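25 March 2024

Mellum wash trial, continued. Fabric dye batch 566 is out of the second rinse and the water is still the color of weak tea. Suleiman Edet says that is normal for madder. Suleiman also said the last batch was normal, and that one dyed the sink.

Recipe as before: 200 g wool, mordanted overnight, alum from the Brorkard tub. I left out the cream of tartar this time. Bello Eze thinks it does nothing; Adesuwa Dauda thinks it does everything. They have stopped discussing it at lunch, for which I am grateful.

Bath temperature wandered. The thermostat on the Plandomell kettle has two settings, off and soup. I stood over it with the lid in one hand and the notebook in the other, and page 2 now has a stain that matches the swatches better than the swatches match each other.
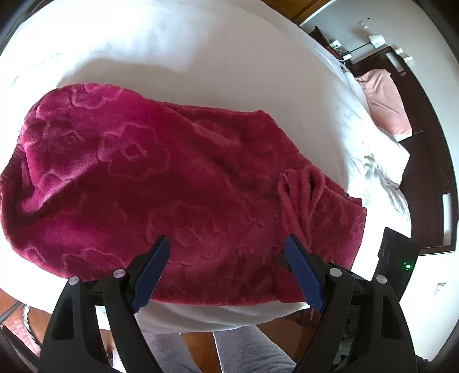

Dried samples go to Aminu Oyewole for the light box, half of each strip covered with card. Last August's set faded to something he logged as "biscuit." I still want a proper pinkish red, the loud kind, like a magenta-red fleece blanket with flowers embossed all over it, and madder keeps handing me brick. Cochineal would get closer. Cochineal also costs money, and Tobiloba Idahosa has seen the Ojo invoice.

Next: repeat with soft water, same wool, tartar back in so that Adesuwa gets her turn. Label skeins before they go in the pot. Number 1136 may be 1139, the ink ran. Ask Bello where the good strainer went.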